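Drinking Water at My Desk, Month One

I've been getting headaches at four in the afternoon for as long as I've had an office job. I blamed the lights, then my glasses, then the spreadsheet I inherited from the Sevo account (still a suspect). Then my friend Kartini Ismail asked me over dinner how much water I drank on a normal workday and I had to think about it for an embarrassingly long time. Coffee at eight, coffee at ten, a few sips from the fountain if I happened to pass it. That was pretty much it!

So in June I decided I'd drink water like a grown-up. I started on a Sunday, which was silly, as Sundays are easy. I'm home, the kitchen is right there, and my kids leave half-full glasses on every surface in the house. Monday was where it fell apart. I got into a long call with the Miltano people and looked up and it was lunchtime and I hadn't had a drop.

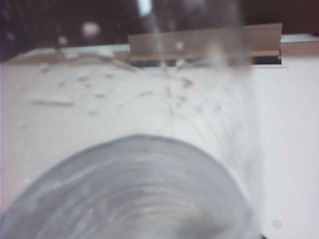
The first thing I tried was an app. I won't name it, but it had a cartoon plant that wilted if you didn't log your drinks, and I felt so guilty about the plant that I started logging water I hadn't drunk. Kartini laughed at me for a good five minutes. I deleted it before the weekend and felt nothing but relief.

Next I bought one of those enormous jugs with the times of day printed down the side. I know people love them. I carried mine on the bus from Bodisstead for 2 days and my shoulder was killing me, plus the lid leaked into my bag and got my library book. (Sorry, library. I paid for it.)

What finally stuck was smaller and a lot more boring. I drink one glass when I sit down, before I open my email, and then another one every time I finish a meeting. I have a lot of meetings, so it adds up fast. My coworker Melur Latuheru does the same thing with phone calls and swears by it, though she also drinks hot water with nothing in it, and I can't follow her there.
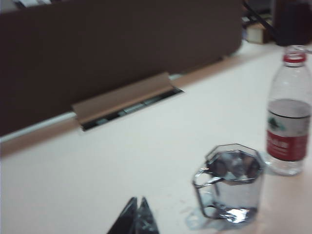 Things I've changed my mind about

Ice. I used to think I hated cold water, and I was wrong, I just hated the fountain. Ice from home in a thermos is wonderful, especially now that the building has decided summer isn't happening and turned the air down to match.

Flavor. I spent nearly 200 dollars last year on fizzy canned stuff — I went back through my receipts and wished I hadn't. A slice of cucumber does the job for me. Lemon's fine too but it makes my teeth feel weird by the end of the day.

Small cups. If it's little, I finish it. If it's big, I look at it all afternoon and feel judged.
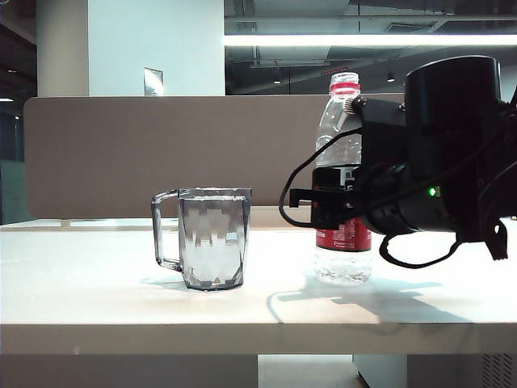

A clear mug and a bottle of water on a white table.

As for the headaches, I've had two this month, and one of those was after a terrible night's sleep when our neighbor Oda's dog barked until dawn. I'm not going to claim I'm cured. I did also start eating lunch away from my screen, so who knows which one is helping, and I'm not about to stop either of them to find out.

Next up is getting my husband to try it. He says coffee is mostly water and he's considering the matter closed.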